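The Robot Is the Cheap Part

Planning a first automation cell when the money comes only once a year

When a small laboratory decides to buy a robot, the first meeting is usually about the arm. Which arm, what reach, how many kilograms it can lift. I have sat in several of these meetings in the last years, and I have noticed that the arm is the easiest item in the whole budget. There is a price list, there is a delivery time, and the seller answers the phone. The trouble begins with the lines below it.

Dravmont is a testing laboratory in the town of Inau. It handles small sample boxes, which come in on trays, are opened, measured, closed and put back. The work is not heavy, but it is the same motion all day, and the laboratory could not find people who wanted to stay in it. Last August the management set aside money for one robot cell. The first plan had four lines: arm, gripper, table, installation. The plan that was finally signed had 40.

I asked to see both versions, and the laboratory was kind enough to let me. The comparison is instructive. In the first plan, the arm took more than half of the total. In the second it took less than a third, although its price had not changed at all. What had grown was everything which surrounds it: the pedestal, base plates for the trays, labels, electrical work, a risk assessment, two kinds of spare gripper fingers, training, and a line called "changes after start," which the accounting department at first refused to accept.

That last line is the one I would defend most strongly. A cell is planned on paper with trays that are always in the right place and boxes that are always the same size. Then the real boxes arrive. At Dravmont the supplier of the boxes changed the lid during the project, only a small change, and the fingers had to be made again. The engineering office, Softić, had advised to keep 20 percent of the budget free for such events. Dravmont kept it, and by the end of commissioning most of it was spent.

Softić also insisted on a step which the laboratory wanted to cut. Before anything was ordered, the cell was built as a simulation, with the cabinets, the table and the instrument at their true sizes. The simulation cost 638 hours of work, divided between the office and the laboratory's own staff. It was the largest single discussion of the whole project. For this money, one manager told me, they could have bought a second gripper and a better table.

They did not regret it later. In the first layout the pedestal stood on the wrong side of the table, and the arm could reach the farthest tray only with its elbow almost straight. On the screen, moving a pedestal takes one minute. In a tiled room, with bolts in the floor and cables in a channel, it takes a contractor and a week of no work. The simulation also showed how many tray positions would fit on the plate, and this number decided how large the storage next to the cell had to be. So one line of the budget corrected three others.
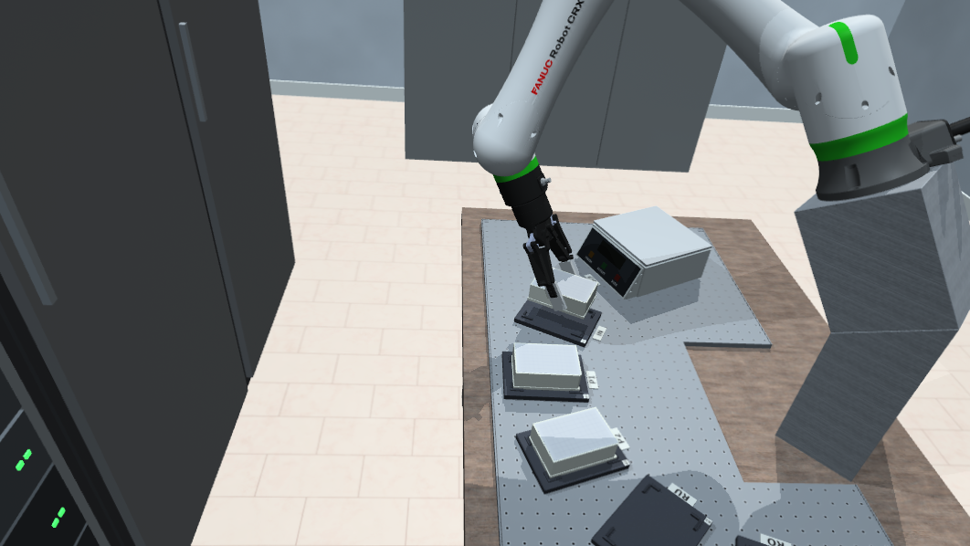

Zasutden, a lab that bought its own cell two years earlier, sees this differently, and wrote to us that a simulation is only as good as the measurements you put in it; theirs had a table drawn too low, and they would spend the same money today on a rented arm and a month of trying things with real trays.

Both opinions can be right, I think. A rented arm teaches you about friction, about tired labels and bad lids. A simulation teaches you about space. If the room is small and already full of furniture, I would pay for the second one first. If the room is empty and the samples are difficult, I would rent.

There remains the question of what to compare the price with. Many plans still put the cost of the robot against the salary of one person, and this gives a nice payback period which nobody checks later. Dravmont did it in another way. It counted the orders it had refused in one year for lack of hands, and it assumed that the cell would make it possible to accept 50 percent of them. This is a modest assumption, and the payback became longer on paper - over three years - but the board believed the number.

For those who are preparing a similar request, one more practical remark. Ask the seller for the price of the service contract in the fourth year, in writing, before you sign for the first. At Dravmont this was line 37, and it was the only one that had to be negotiated twice.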